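I was 40 before I baked a banana bread I'd serve to company. My neighbor Ulises Echeverri has baked one every week for 23 years, and he says I buy my fruit too pretty. He wants it speckled all over - leopard stage, he calls it - and he'll hide a bunch from his own kids to get there!
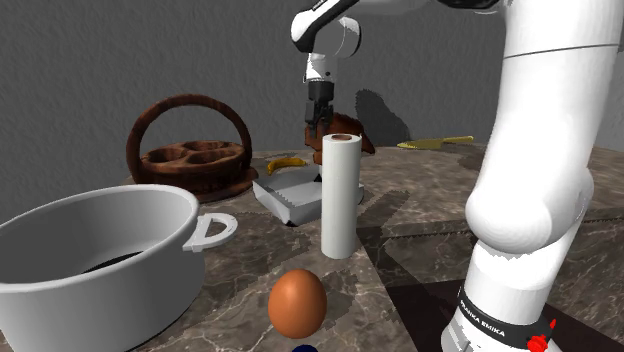
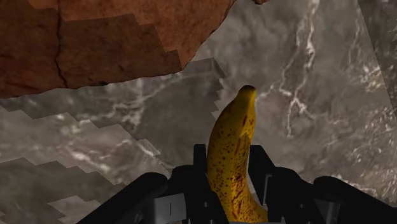
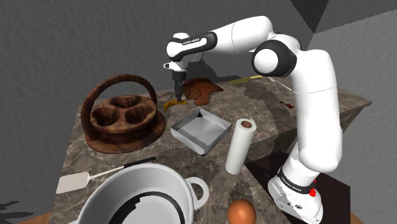 Bananas keep best on the counter.

So I've been waiting mine out, badly. I ate two on day three (with peanut butter, no regrets) and had to start over. The next loaf got brown butter, a pinch too much salt and 8 minutes longer than the recipe wanted, and my sister asked for the heel. In December I'm making four of them, walnuts in two.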